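Does Jewelry Really Need Its Own Box?

Ask a store and the answer will be yes. A store will tell you that a chain needs a hook, a ring needs a velvet slot, and a bracelet needs a little pillow to lie on. Stores sell hooks, slots and pillows, so you may want to think about that answer before you believe it.

What does a piece of jewelry need? Mostly it needs to stay put. Small things get lost because they are small. A ring can roll off a table, and once it is under the couch it could stay there until December. Anything with a side on it will stop a ring from rolling. The lid of a shoebox has sides. So does a clean yogurt cup.

Some people say cardboard is no good because it isn't fancy. Fancy is not a job. Ask what the box has to do, then ask if cardboard can do it. Can it hold up a bracelet? A bracelet weighs less than an apple, so yes. Can it keep out water? No, it can't, and that is a fair reason to keep it away from the bathroom sink. 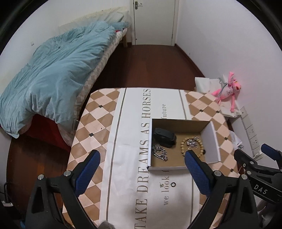 Chains are harder. A chain is made of many links, and every link can bend where it meets the next one. That is why a chain feels almost like string in your hand. It is also why it tangles like string. A chain with big, chunky links can't fold up very small, so its knots are often easy to shake out. A chain with fine links can slip through its own loops, and then through them again.

You may have read that you should rub a knot with baby powder, or oil, or even toothpaste. Be careful with that. Toothpaste can scratch metal. Before you put anything on a chain, lay it flat and loosen the middle of the knot with your fingertips. Don't pull the ends! Pulling makes the knot smaller and tighter.

Beads are different again. Wooden beads don't get dull and dark the way silver does, but they don't like a soaking. Wipe them with a dry cloth.

What about silver, then? Silver goes dark when it meets tiny amounts of sulfur in the air. Some boxes are sold with the promise that silver kept inside will "never" go dark. Never is a big word. A closed box can slow the change down — it can't promise to stop it.

Try it yourself. Ask a grown-up for 3 old pieces nobody minds losing. Put them in a plain box and look again in 6 weeks. Did they tangle? Did any change color? Write down what you see, even if it is boring.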